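Piras Handheld Collection Guideline, second edition – review
Posted 2/16/19

Nukport sells the Piras guideline as a 42-page PDF with a checklist file. It covers handheld gripper work in homes: setup, operator conduct, object sets and record keeping. I worked through it with the Flirkora templates, which the first edition did not support.

Section 3 (work surface) is the strongest part. It requires one target group per surface, a stated reach limit, and heat sources kept at the far end from the target. It also allows patterned cloths, which the May draft had banned. The pad inspection interval is now 200 grasps, with a replacement rule that can be checked with a straightedge.

Section 5 is weaker. It defines "clear approach" for a single tool only. With two grippers at one table, the reader has to work out who yields. The object naming rules are also thin – mixed fruit on a plate gets one line, and there is no guidance on items that sit partly behind others.

Fruit plate on a dining table, cooktop at the far end:

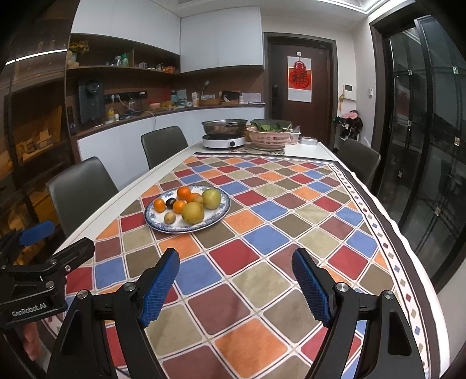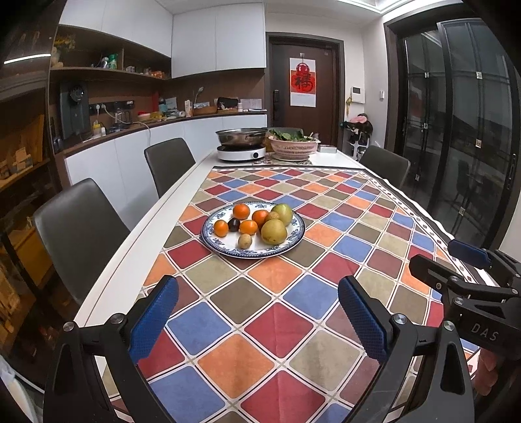
Nurkesow commented that the yield rule does exist, in the notes to the checklist file, and that it should be moved into Section 5 before the next edition. The same comment asked for a separate clause on produce.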